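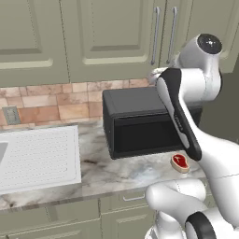 Manga Reading Room Inspection - Malus Annex, September

Checked by Ruaridh Drummond before opening. Comments are mine.

1. Shelving anchored to wall
Pass, barely. The Drisden brackets are rated for paperbacks, or so the box claims. I pulled on each one and would not stack omnibus editions on the top row.

2. Shelf load
Fail. The 256-page volumes of Zirkutia are double-stacked again. I was told the full run would fit on one bay. It doesn't, and the spin-off hasn't even started yet.

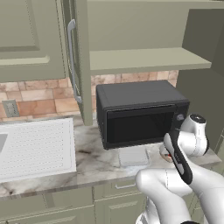
The sequel will only make it worse, assuming it ever comes out. I've heard "next spring" before. Move volumes 2 through 8 to the lower bay and leave them there.

3. Exits clear
Pass on the day. The cardboard Vakulenko standee was beside the back door, not blocking it. I doubt it stays put on signing night.

4. Occupancy sign
Sign says 30. Last release party had over 30 by my reckoning, whatever the sheet says. Recheck at 7 p.m., when people show up.
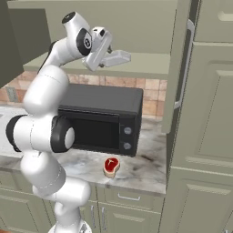
5. Extension cords
Fail. Display case lights still run off a cord under the rug. "Temporary" was the word used last time too.

6. Extinguisher tag
Current. Somebody has put a sticker over half of it - please peel it off.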